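2022-08-22, open day, Pritach bench

Finally got to stand next to the two-arm cell, and I loved it! Cloth handling, both arms on one table.
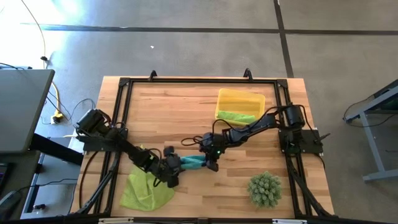 Entry by Jailson Rocha

Teal cloth between the two grippers, pulled out flat across the middle. I asked for five more minutes here and got them. Two visitors from Honorato wanted to know about grip force (so do I, ask Brelell).
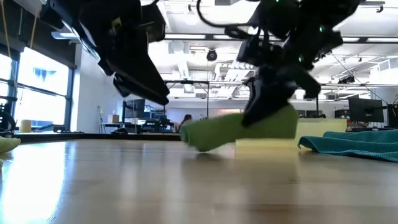 Right arm with the lime-green roll, left arm clear of the table.

To do: get the gripper drawings, book a return visit.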